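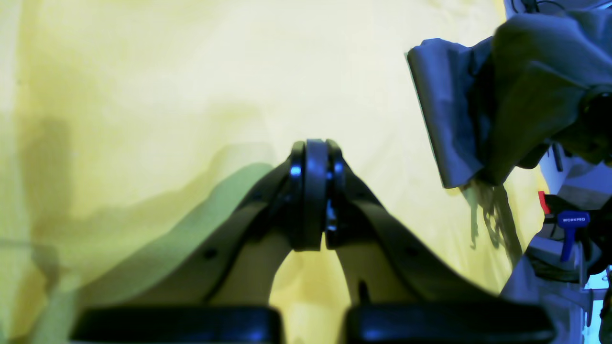 Hellgelben Überwurf und graues Tuch zusammen waschen?

Forum > Haushalt > Textilien und Wäsche
896 Aufrufe

flickwerk_78
16. Januar

Hallo zusammen,

ich habe einen hellgelben Überwurf der Marke Ovau, der bei uns über dem Gästesofa liegt, und dazu ein graues Tuch ohne Etikett. Das Tuch kommt vom Stoffmarkt, der Händler meinte, es sei Baumwolle mit etwas Leinen. Beides muss jetzt in die Wäsche und ich würde gern nur eine Maschine anstellen.

Beim Überwurf steht 40 Grad und kein Trockner. Bezahlt habe ich damals 89 Euro, ich möchte also nicht, dass er nachher grünlich oder grau ist. Das Tuch habe ich noch nie gewaschen. Es hängt meistens nur irgendwo drüber und ist entsprechend zerknittert. Bügeln ist bei mir eher die Ausnahme.

Der Überwurf ist außerdem nicht mehr überall gleich gelb. Auf der Seite zum Fenster ist er blasser, fast cremefarben, auf der anderen Seite ist das Gelb noch kräftig. Lässt sich das durch Waschen ausgleichen oder muss man färben? Ich hätte noch eine Packung Textilfarbe von Pradik in Sonnengelb da, gekauft im April und nie geöffnet.

Waschmaschine ist eine normale mit 7 kg, Waschmittel nehme ich sonst flüssiges Vollwaschmittel.

Danke schon mal.

waschkeller_nord

Nicht zusammen waschen, jedenfalls nicht beim ersten Mal. Ein ungewaschenes graues Tuch unbekannter Herkunft kann ausbluten, und auf hellem Gelb sieht man davon jede Spur. Grau ist oft aus mehreren Farbstoffen gemischt, da kommt auch gern ein Blaustich mit heraus. Blau auf Gelb ergibt dann das Grün, das du nicht haben willst.

Mach vorher einen Test. Eine Ecke vom grauen Tuch nass machen, ein weißes Stück Stoff oder Küchenpapier darauf und mit dem warmen Bügeleisen kurz andrücken. Bleibt das Weiße weiß, ist es ein gutes Zeichen, aber keine Garantie für einen ganzen Waschgang. Ich würde das Tuch auch dann zweimal allein oder mit dunklen Sachen waschen und erst danach mit hellen Farben zusammentun.

Beim Überwurf ist das Vollwaschmittel das eigentliche Problem. Pulver enthält meistens Bleichmittel, flüssiges normalerweise nicht, aber optische Aufheller sind oft in beiden drin. Die lassen Pastellfarben mit der Zeit heller und kühler wirken. Nimm ein Colorwaschmittel, 30 Grad reicht, wenn keine richtigen Flecken drin sind. Die Trommel nicht vollstopfen: Ein großer Überwurf saugt viel Wasser auf und braucht Platz, sonst hast du hinterher Waschmittelreste in den Falten.

Zu den blassen Stellen: Was die Sonne ausgebleicht hat, kommt durch Waschen nicht zurück. Du kannst nur färben oder den Überwurf ab und zu drehen, damit die andere Seite nachzieht.

Wegen der Knitter im grauen Tuch: niedrig schleudern, 600 bis 800 Umdrehungen, sofort herausnehmen, kräftig ausschütteln und glatt über zwei Leinen hängen. Leinen bleibt trotzdem etwas kraus. Wenn es dich stört, noch leicht feucht bügeln.

gardine12

Ich wasche seit 12 Jahren alles zusammen mit Farbfangtuch und es ist nie was passiert. Tuch rein, fertig.

stoffrest_und_co

Farbfangtücher helfen bei kleinen Mengen Farbe im Wasser. Wenn ein Stoff richtig ausblutet oder beide Teile länger nass aufeinanderliegen, nützen sie wenig. Ich würde mich bei einem neuen Tuch nicht darauf verlassen.

Noch etwas zum Färben, da ich das mit einem gelben Vorhang von Brultthorpe gemacht habe. Die Farbe deckt nicht wie Wandfarbe, sie kommt zu der vorhandenen dazu. Helle Stellen bleiben also heller als der Rest, der Unterschied wird nur kleiner. Bei mir war er danach bei Tageslicht noch zu sehen, abends unter der Lampe nicht mehr. Achte auf die Faser: Polyester nimmt normale Textilfarbe kaum an, und die Nähte sind oft aus Polyestergarn und bleiben, wie sie sind.

Wieg den Überwurf trocken, bevor du anfängst, und schau auf der Packung nach, für wie viel Gramm Stoff sie reicht. Bei einem so großen Teil ist eine Packung vermutlich zu wenig.

flickwerk_78

Danke euch. Habe den Test mit dem Bügeleisen gemacht, auf dem Küchenpapier war ein leichter blaugrauer Rand. Das Tuch geht jetzt mit den Jeans in die Maschine, der Überwurf kommt allein dran. Färben lasse ich erst mal und drehe ihn um.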